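4. What the handlers do now

This section turns from the Prernuvville contract to the work itself. Figure 3 shows the handling stage, in which household items are picked up and moved with hand-held grippers.

Figure 3. A cream-coloured fleece garment on a quilted mattress cover. The gripper on the right, held in a black glove, has the top of the garment in its jaw; the nearer gripper is open.

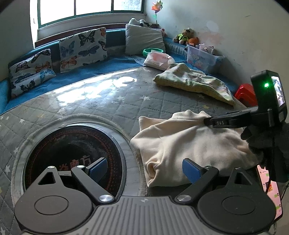 4.1 The claim of lighter work

Sasik presents its programme as a first step towards taking laundry and tidying off the hands of its home-care staff. Handlers carry out ordinary chores with the grippers, the recordings go to Yammine, and a machine is meant to learn from them. When we began our visits in June, managers at the Prernuvville office were already speaking of "hours released". We asked on three occasions to see how those hours had been worked out. We were shown a slide.

Our own material consists of 173 logged sessions and interviews with 40 handlers, all of whom had worked as home-care staff before moving across. We can't say what a finished machine would do to their jobs, as there was no finished machine in use at any site we visited. We can say something about what the preparation for one has done, and on that point the slide and the sessions do not agree.

To begin with, the chores have not gone away. A fleece still has to be picked up, opened out and put somewhere. What has changed is that a person who could do this with bare hands, while talking to a client or keeping an eye on a pan, now does it with a tool that has two finger pads and no sense of touch to pass on. In Figure 3 the right-hand gripper holds the garment by a single pinch at the top, and the rest of it lies bunched on the bed. Handlers told us that soft things were the worst. Cloth slides, doubles over, and hides its own edges. Several said they had stopped thinking of the task as folding at all and thought of it as "finding the corner".

4.2 Rooms as they are

Much is made in the programme papers of "natural settings". The phrase deserves some care. The bed in Figure 3 has throw pillows, soft toys, a green bowl and a round black heating plate on or beside it, along with a phone showing a chat. A room like this is a fair test of whether a machine can cope with ordinary clutter, and we accept Sasik's argument that a bare bench in a laboratory would teach it less.

But clutter costs the handler time, and the pay scheme took no account of it. Handlers were paid by the accepted recording, at one rate for all rooms. A recording could be turned down if an item was dropped, if the tool was out of view, or if the handler paused too long. Several of those we spoke to admitted that they chose the easier corner of a room or the stiffer garment when they could. We don't blame them for it. It does mean that the recordings described as natural had been tidied by the people making them, for reasons the scheme itself supplied. Yammine's published notes do not mention this, and the staff we asked there had not heard of it.

4.3 Skill, and who is said to have it

Under the home-care grade, knowing how to handle a client's clothes counted for little. It was listed under "general duties". Under the new programme the same knowledge is described as "expert demonstration" and is written into the agreement between Sasik and Yammine as something of value. The handlers' hourly earnings over the six weeks we followed were no higher than before, and in weeks with many refused recordings they were lower.

There was pride in the work all the same, and it would be wrong to leave it out. One handler showed us how she turned her wrist a little before closing the tool, so that the cloth rolled into the jaw. Others had copied her. None of this was written down at the time of our visits. When we raised it with the team lead, we were told that the system would "pick it up from the data". Perhaps it will. We found no plan to check, and none to credit her if it did.

Sore wrists and thumbs came up in most interviews without our asking. The Wimska site had brought in a rest break, which handlers liked, but refused recordings still had to be made up before the end of the shift, so the break tended to be skipped on bad days. We have no medical records and make no claim about lasting harm. We note only that the programme's safety paper deals at length with the future machine and gives the present tool a single line.

4.4 Limits of what we can say

Our visits covered two sites, and Sasik chose which sessions we could sit in on. The handlers who had already left are missing from the interviews, and their views may well be harsher. It is also possible that the machine, if it comes, will take over the heavy and dull parts of the job as promised. Section 5 looks at the staffing forecasts on which that promise rests, and at the fact that each version we obtained puts the date further off.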